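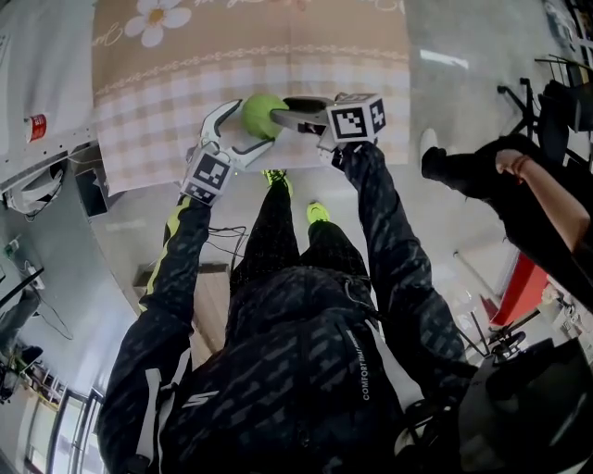
Slide 1: One ball, one tablecloth

Say good morning. Wait for the people at the back to find the plug sockets.

Tonight's title in the programme is "The Table as Equipment". I didn't choose it. My own title was "Please Stop Buying Tablecloths", which Drekasham felt was a bit pointed, given who had bought them.

Start with the ball. A tennis ball is a fine thing to practise picking up: cheap, round, and loud in colour. It also rolls, and it will find the one slope in any table you own. The cloth helps. Tan and white gingham gives the eye something to measure against, and a bit of fabric slows a ball down in a way bare tabletop never will.

Mention the daisy. People always ask about the daisy. It came with the pattern and has no scientific standing.

Then the figures, quickly. Funddale logged 3,781 pick-ups across the spring, against a target of 3,000, and 1,028 of them were balls. (Pause here. Somebody will want to know what the rest were. Mostly cups. Move on.)

Cables: keep them off to the side and say so firmly. I have given this talk in Zillurby with one foot through a loop of extension lead and I don't recommend it.
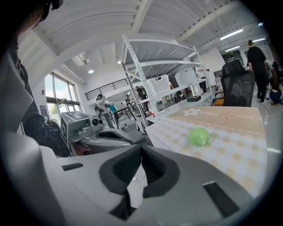
Slide 2: Where you put the thing matters

The ball is the small green one on the checks, in front of the mat. From low down and a little way off it could pass for a lettuce, and at Zillurby a man in the second row insisted that it was one. Let the room have its vote if they're lively. Don't allow more than a minute.

Point to make: mat or no mat, decide before you start. A mat on a cloth gives you an edge, and a ball resting near an edge behaves differently from one out in the open. The Vishwakarma group wrote 51 notes on their sessions and a good many of them were the word "mat", underlined.

Chairs. Push them well back behind the table. An office chair is a patient animal, but it has wheels and a tall back and it will be in your way by lunchtime.

If time is short, skip the washing instructions (forty degrees, no softener) and go straight to questions. The handout has the cloth sizes. Please don't ask me where to buy one.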